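제목: Re: [구강보건] 학교 불소양치 용액 농도 기록 양식

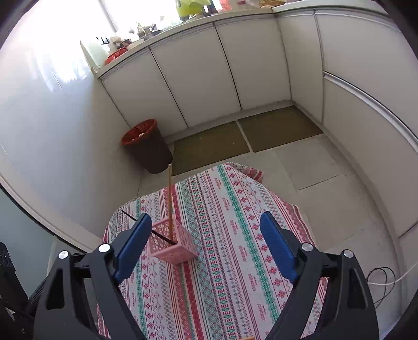 1. 농도 표기

양식 3쪽의 농도 칸은 %와 ppm이 섞여 있어 집계 때 오류가 납니다. 다음 판부터 %로 통일합니다. 주 1회 양치 학교는 0.2%, 매일 양치 학교는 0.05%로 적어 주십시오. 단위가 빠진 행은 집계에서 제외됩니다.

2. 대상 인원

2025년 7월 29일, Rocío Villaseñor 님이 쓰심:
> Begum 초등학교 동의서는 634장 배부, 427장 회수입니다.
> 대상 인원 칸에 어느 쪽을 적어야 합니까?
> 6학년은 12월에 일정이 겹쳐 빠질 수도 있습니다.

회수된 동의서 중 '동의'에 표시한 인원만 적습니다. 427은 회수 매수이므로 그대로 옮기면 안 됩니다. 6학년은 일정이 확정될 때까지 별도 행으로 두십시오.

3. 파일 제출

Venel 서버는 파일명에 공백이 있으면 업로드를 거부합니다. 학교명_학년_월 순으로 쓰고 밑줄로 구분합니다. Zolley 지부는 7번 열(결석자)이 밀려 있으니 수정본을 다시 올려 주십시오.

Mimska 지부 자료는 아직 못 받았습니다.

양식 담당 드림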